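Tuesday, evening
Reading time: 2 minutes

Leonie came back at four o'clock with the keys, so finally I could spend some hours on the white cabinet. I have thought about this cabinet since September. It is a good piece, but I never decided what should live in it, and in my family we say that an undecided shelf will decide by itself, and then it is full of batteries.

I made tea first and wrote a small plan on the back of an envelope. Glasses behind the door. Big bowls in the large compartment. In the small ones, maybe the spice tins from Elif Naz, but I am afraid they get too much light there. Mareike says I worry about light like an old museum.

What I like most is still the door with its arch, and how the bricks look beside the white.

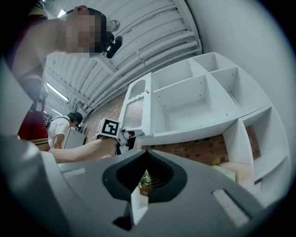
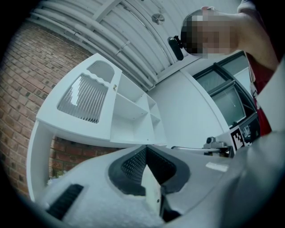
Can the shelves be moved to another height? I looked at the small screw holes in the walls of the large compartment, and I think one more board could be fixed there, but I must measure before I buy it.

I paid 646 for the cabinet, with delivery, and Alby thinks it was too much. He has maybe forgotten what he paid for his sofa. A new board should not cost more than seven, if I ask at Pustport and take the plain one.

Tomorrow I must wash the bowls, they have stood in the box for a long time. Also I must call Ewan about the ladder. My back is a little tired and I will go to bed early.

Recent entries
The box with the blue bowls
A long phone call with Mareike
Soup for Alby
Rain, and no keys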